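**Re: Simulated pre-training for the cabinet task - replication results**

**albers_lab** wrote:

The Botholm group has completed its replication of the Grinness method. The policy was trained on 1566 simulated episodes and evaluated on 133 held-out starts, with the turquoise cabinet placed to the right of the gripper and nothing else on the table. Wrist view at one of the starts: 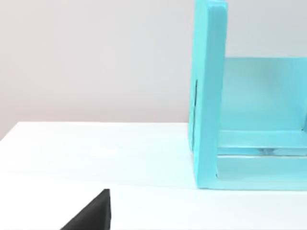
### Reply from **brandano_eval**

Thank you for posting this. Our concern is the colour. A single turquoise body against a white tabletop and grey wall is a very easy target to segment, and we would not accept the result as evidence of generalization until the colours are randomized.

### Reply from **albers_lab**

The point is noted, but we do not agree that it explains the result. Failures were concentrated in starts where only the tip of one finger was in view - the colours were the same in every episode.

### Reply from **tmk_sim**

Has the lighting been held fixed as well? The tabletop is quite bright to the left of the cabinet. In our own runs, fixed lighting favoured the baseline by over 10 points.

### Reply from **albers_lab**

Lighting was fixed for both methods. We will rerun with 2 lighting conditions and post the seeds in February.

### Reply from **brandano_eval**

Please include a grey cabinet in the same rerun. We maintain our objection until then.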